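Vidance adds evening food walk and self-catering stays to Rivham program

February 22, 2022

Tour operator Vidance will open its spring walking program in Rivham in April, with a new evening route through the old market streets and a set of self-catering apartments for visitors who want to stay longer than a weekend.

The company has run daytime walks in the town for several seasons, mainly for small groups arriving by train. The evening route is its first tour there built around food. It starts at the station square, crosses the river by the footbridge and ends in the Nirkby quarter, where most of the town's smaller restaurants are found. The walk takes roughly 4 hours with stops.

Groups will be limited to 13 people. Vidance said the size was set by the restaurants on the route, several of which have only one dining room and can't seat a larger party at short notice. Private groups can book the whole walk at a fixed price and choose their own starting time, as long as the last stop is reached before the kitchens close.

The longest stop is at Đặng, a Vietnamese restaurant on the edge of the quarter, where guests are served a bowl of noodle soup and a plate of spring rolls. The other stops include a bakery, a cheese shop and a wine bar. Drinks are charged separately at the wine bar. Vegetarian dishes are available at every stop, and guests with allergies are asked to tell the company when they book.

The route is paved for its full length, but there is a flight of steps down to the river path. Guests using wheelchairs or pushing strollers can take the road bridge with a second guide and rejoin the group at the bakery.

The apartments are a separate offer and can be booked with or without a tour. They are in two buildings in Nirkby, both within walking distance of the station. Each apartment has a kitchen with a sink, stove and refrigerator, and guests can buy groceries at the covered market, which is open in the mornings. Bed linen and towels are included in the price. Cleaning is done at the end of the stay.
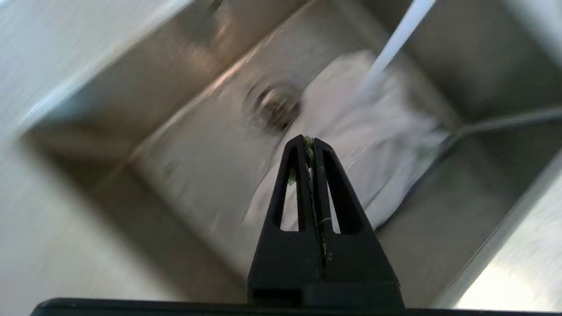

Stainless steel sink with a round drain.

The minimum stay is 2 nights in April and three nights from the start of summer. Guests who book an apartment along with the evening walk will get a discount on the walk, and they can move the date of the walk once without a fee. Check-in is at the Vidance office on the station square until early evening. Later arrivals can pick up keys from a lockbox at the building.

Vidance said 2,748 people took one of its Rivham walks last year. Most of them came for the day and left before dinner, and the company said requests for something to do in the evening had been the most common comment on its guest forms. A trial of the food walk was held with invited guests in the fall, after which one stop was dropped and the route shortened.

The daytime walks will continue with few changes. The old town walk leaves in the morning from the station square and covers the town hall, the mill and the canal warehouses. The river walk leaves after lunch and goes as far as the lock. A photo walk, which was offered on request last year, now has a regular place on the schedule. It visits the footbridge, the mill yard and the hill above Nirkby, with time at each place for guests to take their own pictures. Tripods are allowed except on the footbridge.

Tours run in light rain. If a walk is called off by the company, guests can choose a refund or a new date. Guests who cancel their own booking at least a day ahead get their money back, minus a small handling charge. Apartment bookings have their own terms, which are sent with the confirmation.

Tickets for the evening walk can be bought through the Vidance website or at the office. The apartments can be booked online only. The company is also taking names for a bus trip from Rivham to the coast, but no dates or prices have been set for it.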